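Fotedgate Kitchen Manipulation Project
Progress report to the Rirkberg Fund
February 24, 2024

Work since the last report

Most of this period went into the gripper comparison. We had promised results on 2 grippers on the same arm, and both have now been through the full task list. The first is the Bruron parallel gripper we started the project with. The second is the Shi gripper, which has longer fingers and a softer pad. Arm, controller settings and camera positions were kept the same for both.

All trials were run at the play kitchen station. The task list has 13 tasks, among them moving a pot on and off the burner, taking a spoon from the wall, and picking toy food out of the sink. We logged 1870 trials in total, split evenly between the grippers. A trial counts as a success only if the object ends up in the target area and is released without tipping.

Results so far

The Shi gripper did better on light and rounded objects, mostly the toy food. It also needed fewer retries in the sink, where the longer fingers reach the bottom before the wrist gets close to the rim. On the pot tasks the order was reversed. The Bruron gripper held the pot wall firmly, while the Shi pads let the pot turn during the lift - sometimes enough that it came down off center on the burner. Roughly 70 percent of the failed Shi pot trials were of this kind.

Spoon tasks were close to even. Both grippers had trouble when the spoon swung after first contact, and we do not think the choice of gripper explains much there. Slowing the approach helped in both cases.

Cameras and controller

The wrist camera loses sight of the pot rim in the last part of the descent with either gripper. We tried a steeper mounting angle and gained a little, but the view of the sink got worse, so we went back to the original mount. The side camera now covers the final approach to the pot.

One controller fault cost us several days of trials. The gripper close command was sometimes sent before the arm had settled, and the affected runs were thrown out and repeated. They are not included in the total given earlier.

Spending

Spending is within the approved budget. The second set of Shi pads was bought from the parts line. We have not used the travel money and ask to move it to parts, mainly for spare fingers and cable guides.

Next steps

We will test a firmer pad on the Shi gripper and repeat only the pot tasks with it. If the pot still turns, we will keep the Bruron gripper for cookware and report the two sets of results separately. The lighting tests listed in the original plan have not been started. We expect to begin them once the pad work is done and to send the final comparison, with the trial logs, in June. 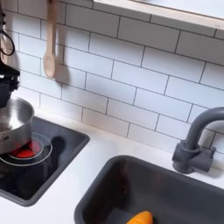
Pot task at the play kitchen station, gripper at the pot over the lit burner.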